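Quick one tonight. Been meaning to write up the curtain thing for weeks and keep not doing it, so, typing fast, sorry.

Background for anyone new: the back bedroom at Montoya (the street, we're still on it) faces a parking lot with a light on a pole. The light is on all night. I've been a bad sleeper since June and I blame that light for most of it. Maybe not all. Most.

First try was store curtains. "Blackout," said the label. They were not. You could read by them. 61 dollars, and a glow down each side like a door left open in a hospital. Sent them back, kept the rod.

Second try, Ileana Toma from my old job told me to just buy lining fabric and do it myself. She sews, I don't. She said hem the top, leave the bottom raw, who's looking. Good advice. I hemmed the top. It took two evenings and it goes uphill a little.
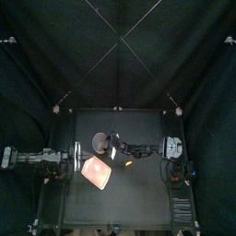 *2 min read*

So, black fabric. Things I know now. Lint, first of all, every bit of it shows. Second, "black" is like five colors, and the two lengths I bought a week apart don't match, one's kind of brown in daylight. Third, it has a shiny side and a dull side and you will sew one on backwards. I did. Left it.

The sides were the real problem. Light doesn't care about the middle, it comes around the edges. Vaughn Nguyen-Tran (neighbor, upstairs) said velcro strips on the wall. Tried it, took a chunk of paint with it the first morning. Then I moved the rod closer to the wall and let the fabric run 8 inches past the window on both sides. Much better. Should of done that first.

Top gap still leaks. I rolled up a towel and shoved it up there. Ugly, works.

Sleep report: went from waking up at 3 and lying there, to waking up at 5 and lying there. I'll take it. Mornings are weird though, you get no clue what time it is. Overslept twice and missed the bus once. Now I set an alarm for the first time in years, and I've put a cheap lamp on a timer across the room, so yes, I blocked out a light and then bought a light.

Next is the hallway, where there's a gap under the door and teh fridge light somehow finds it. Might do a draft stopper out of the leftovers, there's plenty, I overbought by a mile.

If anyone has a fix for the top gap that isn't a towel, comments are open. No velcro please.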